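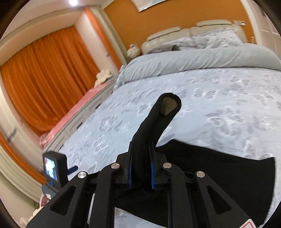

Housekeeping Basics, Unit 4: Clothes left on the bed

Read before the Friday class. Bring your Fulness folder.

Many people put clothes on the bed in the evening and move them to a chair in the morning. In this unit we practice to finish the job at once.

1. Start with the bed. Pull the duvet flat to the corners. If there is a second duvet or a blanket, fold it across the width at the head end, in front of the pillow.

2. Take one garment at a time. Dark clothes on a pale cover are easy to find, but dark fabric twists and you do not see which side is the inside. Look for the lining or the seam, then open the twisted part before you fold.

3. Decide: wash, wear again, or put away. Do not make a fourth pile.

4. Small things (keys, hair clips, remote control) go to one tray - not on the bedding.

A window bench with drawers is good for spare bedding. Keep the cushion on top light, so you can lift it with one hand.

Homework: tidy one bed with 13 garments on it and write down your time. In May the slowest group needed over 20 minutes.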